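Acceptance checklist for the Tamitard two-arm bench cell
Inspector: Lauri Vuorinen
Site: Plulcombe, packing room
Inspection date: 6th March
Supplier of the cell: Pitkänen
Status codes: OK / OK with comment / NOT OK / Not checked

Comments are written by me directly after each point. English is my third language, so please ask if some sentence is unclear. The points marked NOT OK must be closed before we sign for the purchase. The points marked OK with comment can be closed during the trial period.

Section 1. Papers and marking

1.1 Manual delivered with the cell, in English
OK. Printed copy and file. The printed copy is one version older than the file. Use the file.

1.2 Declaration of conformity
NOT OK. We received a declaration for the arms but not for the complete cell. Pitkänen says the cell is "partly completed machinery" and the rest is for the buyer. I don't accept this yet. The offer from January says "ready to use", and for me ready to use includes the paper. Sent back to them.

1.3 Type plate on the cell
OK with comment. The plate is at the back, low, and one must lie on the floor to read it. I asked for a second plate near the main switch.

1.4 Risk assessment from supplier
OK with comment. It has 82 lines, and many of them are the same line for the left arm and then for the right arm. I found no line about both arms reaching for the same thing. Supplier will add it.

1.5 Spare parts list with prices
OK. Finger pair is 250 euros. The complete cell as offered, without training, is priced apart and is not part of this checklist.

Section 2. Frame and enclosure

2.1 Frame stands level, feet locked
OK. One foot was loose on arrival and I tightened it.

2.2 Profiles without sharp ends
OK with comment. The aluminum posts are fine. The thin strips along the sides of the table have one corner on the left which catches a sleeve. Please file it or put a cap.

2.3 Panels fixed, no rattling
OK. Pressed each panel by hand in the middle and near the corners. The light color of the panels is good for the eyes and also for the cameras, I was told.

2.4 Front side protection
NOT OK. The panels close the back, the left and the right. For the front, the offer has a light curtain as an option, from Hiletti. We did not order it because we understood that the arms are slow enough. After seeing the cell in use I want the curtain, or I want a written speed limit which the operator cannot change. I prefer the curtain. A limit in software is only as good as the next update.

2.5 Table surface
OK with comment. There are small white flecks on the wood surface in the middle and toward the front, and a thin scratch line in front of the shelf. The scratch does not disturb the work. The flecks must be wiped away before each start, as paper bags will later be set down there and we sell these bags to people who look at them. Wiping is added to the daily list in Section 7. 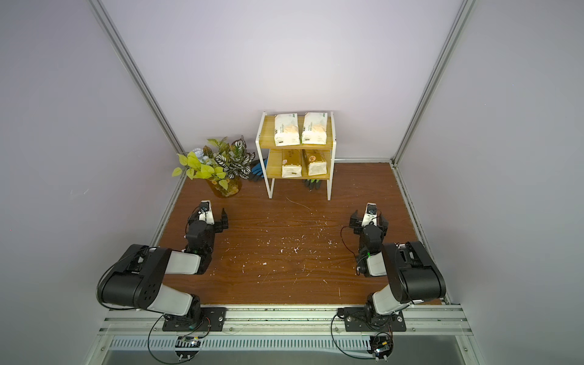

The supplier's technician thinks that a darker mat would solve the cleaning question. I don't agree. A mat can move, and when a mat moves, the taught positions are wrong. If somebody wants a mat later, it must be fixed on all sides and the teaching must be done again.

Section 3. Arms and mounting

3.1 Mounting plates bolted to the front rail
OK. Both plates checked with torque wrench to the value in the manual. I marked the bolts with paint so that the next person sees if they have turned.

3.2 Free play in joints, power off
OK. Moved each joint by hand slowly. The left elbow feels a little heavier than the right. Technician says it is normal for new gears. I write it down here so that we can compare after the trial.

3.3 Pinch places
OK with comment. The elbow housing of the right arm comes near the right wall. At the teaching speed there was space for my flat hand between housing and wall, but not for a fist. A warning sticker is needed on that panel, on the inside. The left side has the same geometry, so put a sticker there too.

3.4 Arms cannot hit each other
NOT OK. The grippers work toward each other over the middle of the table. The software has a zone function which should let only one arm in the shared zone. It was switched off in the delivered settings. With the function on, it worked in every attempt I made. It must be on from the factory and behind a password.

3.5 Arms stay up when power is cut
OK with comment. They sink slowly. With nothing in the gripper this is harmless, but keep hands away from under the arms after a stop. The manual mentions it on one line only. Operators must hear it in the training also.

Section 4. Grippers

4.1 Fingers straight, screws tight
OK. Black fingers, two on each gripper, no cracks found with the lamp.

4.2 Gripping force
OK with comment. Set at the lowest step. For our paper bags this is correct. At the second step the filled bag gets a fold which stays. Lock the setting at the lowest step for the bag program.

4.3 Sensor housings on top of grippers
OK. White housings, fixed well. Do not clean them with the spray that we use for tables, only with a dry cloth.

4.4 Small green light at wrist
OK. Manual says green is ready. I would like that the light can be seen also from the door, but it is too small for this. A tower light is available as an option.

Section 5. Cables and electronics

5.1 Cables without damage
OK. Checked with hand and lamp along the full length.

5.2 Cables cannot be caught in movement
OK with comment. The thin cable at the right wrist makes a free curl. It was not caught during my testing, but it is the sort of curl which catches sooner or later. One more clip, please. The base cables of both arms loop down past the front rail, and an operator who leans over the rail can hook them with a belt or apron. I asked for a cover.

5.3 Circuit boards protected against touch and dust
NOT OK. The two boards below the front rail are open. Low voltage, yes, but our packing room has paper dust, and people put down coffee where they should not. Closed boxes are required. Pitkänen has promised two boxes with the next shipment - I will keep this NOT OK until they are mounted.

5.4 Vents of cable tray free
OK. Keep them free. No labels or tape over the vents.

Section 6. Objects inside the cell

6.1 Shelf stable
OK with comment. The two-tier shelf stands on its own feet. It is not fixed to the table. When I pushed it with one finger at the upper board, it moved a little on the surface. For a demonstration it is enough, for daily use it must be screwed down. Same reason as with the mat: when the shelf moves, the program does not know it.

6.2 Bags placed correctly
OK with comment. The two white bags on the upper board do not stand the same way, the left one is tilted. Bags should stand straight before the start, label side to the front. The arms did take a tilted bag in my test, but slower, and the operator will not want to wait.

6.3 Only needed objects in the working area
NOT OK. There is a plant in an amber vase at the back left and two work gloves, one beside the shelf leg and one under the lower board. The plant is artificial and can be put on the windowsill. Gloves belong on the hook. A glove is soft and a finger can pull it along together with a bag, and then the bag falls. Take everything out that the program does not use.

Section 7. Daily list for the operator

Wipe the table, dry cloth first.
Look under the shelf.
Check the paint marks on the mounting bolts.
Press the emergency stop one time and release it. The arms must not start by themselves after release.
Check that the zone function is on.
Start at slow speed for the first bag of each shift.
Write your name in the log, also when all is good.

Section 8. Test run and service offer

8.1 Test run
OK. We made 300 cycles during the inspection, with me or the technician beside the cell the whole time. The counter in the software showed 2,552 at the end, so the cell has been used before it came to us. This is acceptable for a test unit but the delivered unit should be new, and I want the counter reading written on the delivery note.

8.2 Emergency stop
OK. Tested from both buttons, during movement and at rest.

8.3 Service contract
Not checked in full. The basic contract includes one visit per year and help by phone on working days. It does not include worn fingers or calibration after a collision. The bigger contract has both. I recommend that we ask for the price of the basic one with calibration added - fingers we can change by ourselves, it is four screws.

8.4 Training
OK with comment. Half a day is offered. I ask for a full day, with the second half made in our own room with our own bags.

Open NOT OK points: 1.2, 2.4, 3.4, 5.3, 6.3. Point 6.3 is for our side, the others go to Pitkänen. I will make the second inspection when the boxes for the boards have arrived, and I will repeat Sections 3 and 5 completely then.

L. Vuorinen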